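Cómo limpiar el polvo de un ordenador de sobremesa

16 de marzo de 2023 - por Sizwe Mokoena
6 comentarios | 80 veces compartido

Si el ventilador suena más fuerte que en diciembre, es probable que el polvo sea la causa. La limpieza pide una tarde tranquila y pocas herramientas: un destornillador de estrella, un pincel suave, aire comprimido y un paño sin pelusa.

Primero apague el equipo y desconecte el cable de corriente. Pulse el botón de encendido durante seis segundos. Después acueste la torre sobre una mesa firme y retire el panel lateral. Guarde los tornillos en un vaso.
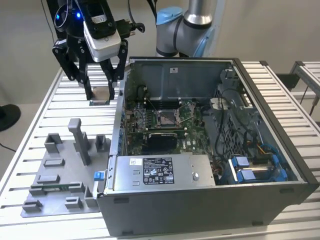

Sizwe Mokoena

Toque una parte metálica de la caja antes de meter las manos. Sujete las aspas del ventilador con un dedo y sople con golpes cortos, siempre hacia afuera. Mantenga el bote vertical, o saldrá líquido frío.

El filtro frontal se lava con agua tibia y se deja secar un día entero. Yo uso uno de Garnico, que se quita sin herramientas - otros tienen cuatro pestañas y hay que ir con paciencia.

Si también quiere cambiar la pasta térmica, limpie la vieja con alcohol isopropílico y ponga una cantidad como un grano de arroz. No toque los contactos del procesador.

Al final, revise que ningún cable roce las aspas, cierre el panel y encienda. En mi equipo el ventilador bajó casi 400 vueltas por minuto.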